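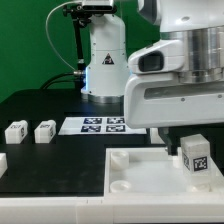
Figure 3. The test cell at Hillport.

4.2 Does the planner recover, or does it retry?

Claims that a planner "recovers" from a bad grasp deserve a closer look than they usually get. Vornent, the planner tested in this section, reports a recovery whenever a block ends up in its goal pose after a failed attempt. That tells us little about why the second attempt went better. In our cell the blocks carry printed square markers, and a flat sheet with four more lies on the table behind the tray (Figure 3), so much of what looks like clever replanning may be no more than a fresh pose estimate. To separate the two, we froze the pose estimate after the first failure and let Vornent plan again from the old one.

Of 36 trials in which the first grasp failed, 11 were recovered with a fresh estimate. With the frozen estimate the number fell to three. We ran the same trials with Tradilura, a plain retry loop with no model of failure at all, and it recovered six with a fresh estimate -- fewer than Vornent, but from a program that does almost nothing.

We would not read much into the gap. The failures were not matched for block position, and both programs share the Ahuja driver, whose timeout we changed in August, partway through the Tradilura runs. What the numbers do support is a narrower claim: most of the benefit credited to planning here depends on looking again.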